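Okay, 28 weeks postpartum with the first one behind me and now 31 weeks pregnant with the second, so I have decided I'm qualified to do a thread on the third trimester. Grab a snack. I have three.

1/ Baby is the size of a coconut according to one app and a bunch of asparagus according to the other. I don't know what to do with asparagus as a unit. Ding (our nickname for the bump, long story, there was a microwave) is a coconut and that's final.

Wait, I typed that first post at 4 a.m. and my math is a mess. My son is TWO AND A HALF. 28 was the week I started this draft. Pregnancy brain is real, please carry on.

2/ The biggest surprise this time is how different it feels! With my son I had an anterior placenta and barely felt a thing until 23 weeks. This baby started tapping at 17 and hasn't taken a day off. Right after dinner is the big show. My husband put his hand there last night and got a proper heel, and he yelled so loud the dog left.

3/ Sleep. I'm getting roughly 6 hours, in pieces. What changed everything for me was putting a pillow behind my back as well as between my knees. I used the giant C-shaped one last time and felt like I was sharing the bed with a manatee. Two regular pillows and a folded towel under the bump, and I love it so much I'd marry it.

4/ Food! Can't stop eating oranges. Cold ones, straight from the fridge, over the sink like a raccoon. My friend Randi Lindholm had the exact same thing with both of hers and now we text each other pictures of peels. Aversions: scrambled eggs, still. Coffee came back though!! One small cup at 9 and I am a whole new woman.

5/ Glucose test: passed. I did the one-hour one, lemon-lime flavor, and it tasted like a melted popsicle. Bring a book. Bring a sweater too, my lab was freezing.

6/ We finally cleared out the little room. It was storage for so long that I'd forgotten it has a really pretty window. We went with a soft green called Limau that looks a bit minty in the morning and almost gray at night. I've been in there just standing around, smiling at a wall.

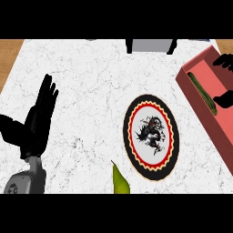 Still in love with white marble.

7/ Crib is the same one from before, hooray for hand-me-downs from yourself. Mattress is new. The dresser is an Ivness we found secondhand and it took the two of us one whole nap time to get it up the stairs. (I supervised. I was excellent.)

8/ Stroller talk, because a bunch of you asked! We're going with the Cluvetti double. I pushed it up and down the store with my toddler in one side and a bag of diapers in the other and it turned fine. It's heavy. I'm not going to pretend it isn't heavy. But it fits through our front door with a finger of space on each side, and our front door is where the last one lost.

9/ Hospital bag: started! Last time I packed for a two-week cruise. This time it's a long phone charger, the ugly nursing tank, my own towel, lip balm, slippers I can throw out, and snacks that aren't crunchy. Why not crunchy? I ate a granola bar mid-contraction in 2-person silence and I still think about the sound.

10/ My midwife had me start counting kicks in the evening. I lie on my left side with something cold to drink and write it down on the back of an envelope. If you notice less movement than usual for YOUR baby, call. Don't wait for the morning, don't worry about bothering anyone. I called once at 29 weeks, they had me come right in, everything was fine, and they were so nice about it.

11/ Things the toddler has said about the baby: "It's stuck." "Does it have shoes?" And, patting my stomach very kindly, "Too much lunch." He wants to name it Bus.

12/ Prenatal yoga is back on and I'm so happy. The teacher, Theerawat Kongkaew, does this thing where everybody leans on a wall and sways for five minutes. I went in with a hip that clicked and came out feeling like warm bread. Even if you only do the wall part at home, do the wall part!

13/ Symptoms, quick: heartburn yes, swollen ankles a little by dinner, rings off since March. Belly button still in but thinking about it. Hair is incredible. I'm enjoying it while it's attached to me.

14/ Next appointment is in two weeks and I'll find out if this kid has flipped yet. Right now the head is up under my ribs on the right side and I can feel it every time I sit down to tie a shoe. Tell me your flipping stories please! How late did yours turn?

15/ Oh and somebody asked about names. We have one. We're not telling. It isn't Bus.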